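Student robot project at Waltthorpe logs 1568 tries, but what has it learned?

A student club at Waltthorpe says it has spent the term teaching a computer to sort sewing machine parts. Whether the computer has learned much is harder to say.

The project, called Stola, has students do small household jobs with hand-held grippers instead of fingers. The recordings are meant to train a robot arm later on. The club doesn't own the arm yet. It hopes to borrow one in December from Lornico, a local firm that has made no public promise.

Club leader Delia Pop said the group logged 1568 tries this term and kept 396 of them. The rest were thrown out for dropped parts, bad lighting or, in her words, "people getting bored and it showing."

Much of the work happens at members' homes, on whatever surface is free. Small metal pieces on soft cloth are a fair test - they sink, roll and hide in folds.

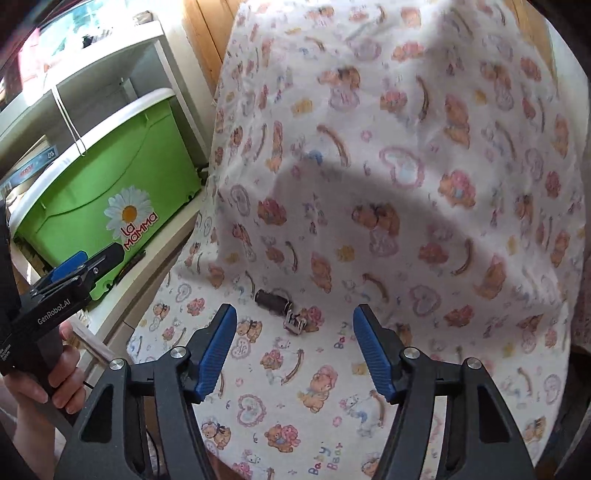
Doubts about the numbers

Keegan Hiebert, who teaches shop at the school and is not part of the club, isn't sold. "A kid with tweezers would be done before lunch," he said. "I'd like to see it work once with no kid attached."

He also questioned the club's claim that 200 good recordings are enough for one task. Pop said the figure came from an online forum and that the group now treats it as a starting point.

Liette Caron, a junior who made many of the recordings, said thin parts are the worst. The pads grip well, she said, but you can't feel what you've got. She has asked for 3 more students to join before the next round.

The club plans an open demonstration in the school library at 4 p.m. on a day still to be set. Without an arm from Lornico, visitors will be shown recordings - and students holding grippers.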